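Protokoll der Besprechung zur Zelle 2 (Textilhandhabung), 2025-09-08
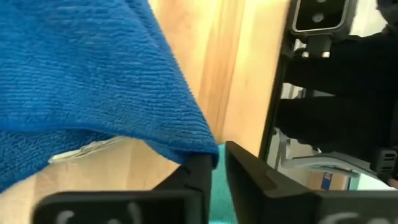
Abteilung Instandhaltung und Zellentechnik — Standort Kusthorpe

Beginn 08:30 Uhr, Besprechungsraum neben der Zelle
Teilnehmer: Instandhaltung (2), Programmierung, Arbeitsvorbereitung, Arbeitssicherheit
Protokoll: Instandhaltung
Verteiler: Teilnehmer, Schichtleitung, Ablage Zelle 2

TOP 1: Protokoll der letzten Sitzung

Das Protokoll wird ohne Änderungen angenommen. Offen geblieben sind die Punkte Kabelführung am Handgelenk und Nachbestellung Fingerpaare, siehe TOP 3 und TOP 5.

TOP 2: Betriebszustand

Der Zyklenzähler stand bei Schichtbeginn auf 2.794 Griffen seit dem letzten Fingerwechsel. Die Zelle läuft seit dem Wechsel im Einschichtbetrieb. Störungen mit Stillstand gab es zwei: einmal Zeitüberschreitung beim Schließen des Greifers, einmal Abbruch durch Verlust des Kamerabilds. Beide wurden an der Zelle quittiert, die Einträge im Störbuch sind unvollständig. Die Schichtleitung wird gebeten, bei jedem Abbruch die Fingerstellung und das gegriffene Material einzutragen, auch wenn der Neustart sofort gelingt.

TOP 3: Greiferfinger

Die Finger tragen auf der Vorderseite weiße Handmarkierungen. Diese sind nicht in der Wartungsanweisung beschrieben. Die Programmierung weist darauf hin, dass vertauschte Finger nach dem Wechsel zu einem Versatz der Greifmitte führen können. Es wird vereinbart, die Kennzeichnung zu vereinheitlichen: linker Finger L, rechter Finger R, jeweils mit laufender Nummer des Paars. Die Kennzeichnung erfolgt künftig vor dem Einbau, auf entfetteter Fläche.

Die Griffversuche mit dem blauen Mikrofasertuch werden fortgesetzt. Das gerippte Gewebe zeigt an der Umschlagkante leichtes Pilling. Ob dies von den Fingern oder vom Waschen herrührt, ist ungeklärt. Die Arbeitsvorbereitung legt ein unbenutztes Tuch gleicher Sorte als Vergleichsmuster zurück. Für die Versuche gilt:

Greifkraft 90 % der Grundeinstellung, keine Änderung während einer Versuchsreihe.
Je Reihe 100 Griffe, danach Sichtprüfung der Fingerkanten auf Grat.
Tuch nach jeder Reihe wenden.

Die Fingerrücken werden vorerst nicht beschichtet. Ein Angebot der Firma Pomum für eine gummierte Ausführung liegt vor und wird bis zum Abschluss der Versuche zurückgestellt.

TOP 4: Kamera am Arm

Das Kameramodul mit zwei Objektiven bleibt in der jetzigen Lage. Die Schrauben der Halterung sind bisher nicht gesichert. Nach dem Bildabbruch (TOP 2) wurde der Stecker neu gesetzt, der Fehler ist danach nicht mehr aufgetreten. Eine eindeutige Ursache lässt sich daraus nicht ableiten.

Beschlossen:

Schrauben der Halterung einzeln lösen, Gewinde reinigen, mit mittelfester Sicherung neu einsetzen. Nicht beide gleichzeitig lösen, sonst geht die Ausrichtung verloren.
Objektive nur trocken mit Pinsel reinigen. Textilfasern nicht mit Druckluft in Richtung Lüftungsschlitze blasen.
Nach Arbeiten an der Halterung Kalibrierfahrt mit Prüfplatte, Ergebnis ins Störbuch.

Der Abstand von der Kameravorderkante zur Greifmitte ist in der Zeichnung mit 155 mm angegeben. Die Programmierung misst nach und korrigiert bei Abweichung den Wert in der Steuerung — die Zeichnung wird erst danach geändert.

TOP 5: Kabelführung und Lüftung

Die Kabelführung am Handgelenk ist weiterhin provisorisch. Der Halter der Firma Wekent passt nicht auf den Flansch, die Bohrungen liegen zu weit außen. Die Instandhaltung fertigt eine Zwischenplatte. Bis dahin wird die Drehung der letzten Achse in der Steuerung begrenzt.

Die Lüftungsschlitze werden in den wöchentlichen Rundgang aufgenommen. Beim letzten Rundgang wurden Fasern abgesaugt, Menge gering. Ein Vorsatzfilter wird wegen der Erwärmung nicht eingebaut.

Zwei Fingerpaare sind bei Campos nachbestellt, der Liefertermin ist noch nicht bestätigt.

TOP 6: Arbeitsfläche

Die Holzfläche bleibt als Unterlage in Gebrauch. Die Programmierung meldet, dass Lichtreflexe auf dem Holz die Kantenerkennung bei hellen Tüchern stören. Bei Blau und Blaugrün ist die Erkennung unauffällig. Vorschlag, die Fläche matt zu lackieren: wird an einem Reststück erprobt.

Papier und Verpackungsreste sind vor dem Start von der Fläche zu entfernen, auch unter den Tüchern. Ein Streifen unter dem Stoff wird von der Kamera unter Umständen als Saum gewertet. Die Arbeitssicherheit bittet zusätzlich, Kartons außerhalb des Schwenkbereichs abzustellen. Die Markierung am Boden wird erneuert.

TOP 7: Wartungsplan

Der Entwurf der Wartungsanweisung, Stand August, wird in folgenden Punkten geändert:

Abschnitt Fingerwechsel: Kennzeichnung nach TOP 3 ergänzen, Anzugsmoment aus dem Datenblatt übernehmen statt »handfest«.
Abschnitt Kamera: Reihenfolge der Schrauben und Kalibrierfahrt aufnehmen.
Abschnitt Reinigung: Lüftungsschlitze und Arbeitsfläche getrennt aufführen.

Die große Inspektion mit Getriebeprüfung ist für November vorgesehen. Die Zelle steht dafür zwei Tage still. Die Arbeitsvorbereitung plant den Stillstand ein und gibt den Termin an die Schichtleitung weiter.

Aufgaben

Kennzeichnung der Fingerpaare: Instandhaltung, bis nächste Sitzung
Schraubensicherung Kamerahalterung: Instandhaltung, diese Woche
Nachmessen Kameraabstand: Programmierung, nach der Schraubensicherung
Zwischenplatte Kabelhalter: Instandhaltung, offen
Lackprobe am Reststück: Arbeitsvorbereitung
Bodenmarkierung: Arbeitssicherheit
Geänderte Wartungsanweisung im Umlauf: Instandhaltung

TOP 8: Verschiedenes

Der Schlüssel für den Schaltschrank der Zelle hängt wieder im Kasten der Instandhaltung. Entnahme nur gegen Eintrag.

Ende der Sitzung 09:40 Uhr. Nächste Sitzung nach Abschluss der Griffversuche, Einladung folgt.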